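Search this site
Enter keywords
Go

Plustura says its hand-held grippers now need only 19 minutes of care a day. Users want to see the logbook

Plustura, which collects handling data for robot makers from a brick-walled unit in Korkia, has changed the way it sets up and looks after its hand-held grippers, and says the new routine will put an end to the spoiled recordings that troubled it through the winter. The claim rests on a single month's work, and the firm has yet to publish the figures behind it.

The tools are simple enough to hold. An operator squeezes the gripper by hand, picks things up, folds them or moves them across a table, and the recording is later used to teach a robot arm the same job. The weak point is the upkeep. If the square marker on the tool shifts in its mount, or the rubber in the jaws wears smooth, the recording may look fine and still be useless.

Plustura has 32 grippers in service. Until March each was checked when somebody complained about it. Under the new routine every tool is checked before the morning session and again after the midday break – marker, mount, pads, then a trial squeeze – and a tool that fails is taken out of use until it has been set up afresh. The pads are swapped after 4,000 squeezes whether they look worn or not.
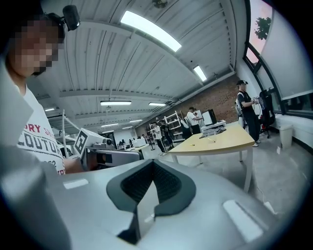
Grippers in hand on the Plustura floor in Korkia. The black-and-white marker is one of the parts on the daily checklist.

The firm puts the cost of all this at 19 minutes per tool per day. That sounds modest until it is multiplied across the whole stock, which comes to more than ten hours of checking every working day. Plustura says the operators share the work out and that no extra staff have been taken on. It did not say how many hours of recording have been given up to make room.

There is also the question of who decides that a gripper has passed. The checklist was drawn up with Rorel, which supplies the pads and would presumably not object to their being changed more often. Rorel says the limit came out of its own wear tests. Those tests have not been released either, and a spokesperson would say only that the number was "on the cautious side".

Moodley, a smaller outfit that runs the same type of tool, tried a twice-daily check last year and dropped it after 2 months. Its view is that most faults come from tools being knocked or dropped during a session, which a morning check will not catch. It now looks over a gripper after every knock and leaves the rest alone.

Plustura says its own faults fell in the first month, but gave no number for the month before. It has promised a fuller account once the routine has run through the summer – by which time a good many pads will have been sold.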